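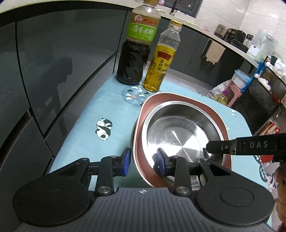 CHAPTER 7

Drainage Behind Retaining Structures

7.1 Water as a Load
7.2 Reading a Site for Groundwater
7.3 Granular Backfill and Filter Fabric
7.4 Weep Holes and Collector Pipes
7.5 Case Study: The Tralla Road Wall
Problems

Terms to know: hydrostatic pressure, phreatic surface, filter criterion, weep hole, chimney drain, surcharge

Chapter 6 treated the soil behind a wall as dry. Few walls ever see that condition for long. Rain soaks in from the top, groundwater moves in from the slope, and a leaking pipe can feed the backfill for years before anyone digs it up. Once water fills the spaces between soil grains and has no way out, it pushes on the wall along with the soil, and the total push can be more than double the figure used in a dry design.

The Drinbridge embankment wall is a useful place to start. It was a cast-in-place cantilever wall, 684 feet long, with a stem designed for dry granular backfill. The drawings called for a gravel drain against the full height of the stem and a perforated pipe at the heel. During construction the gravel was replaced with soil dug from the site, which contained a good deal of silt. The pipe was laid as drawn — but without fabric around it — and silt filled it within two winters. In February, after a week of rain on thawing ground, a section 30 feet long leaned outward far enough to open the joints on both sides.

The concrete was sound. Cores tested above the specified strength, and the bars were where the drawings put them. The repair consisted of digging out the backfill, placing 3,703 cubic yards of clean crushed stone, and laying a new wrapped pipe with cleanouts every 200 feet. The leaning section was taken down and cast again from the same stem design.

Section 7.1 sets out the pressure diagram for a wall with water behind it and shows how to add it to the soil pressure from Chapter 6. Remember to use the buoyant unit weight of the soil below the water level. Forgetting this step is the most common error in student work on this topic, and it gives an answer that is too high.

Sections 7.2 through 7.4 cover site investigation and the parts of a drainage system. The Furukawa chart, used in Section 7.3 to choose a filter material, is printed in Appendix C with a blank copy for the problems. Section 7.5 follows one wall from borings to final inspection, including a change made in the field when the Skidier quarry could not supply the specified stone.

Before going on, review effective stress (Section 2.4) and active earth pressure (Section 6.2). Unless a problem says otherwise, take the unit weight of water as 62.4 pounds per cubic foot.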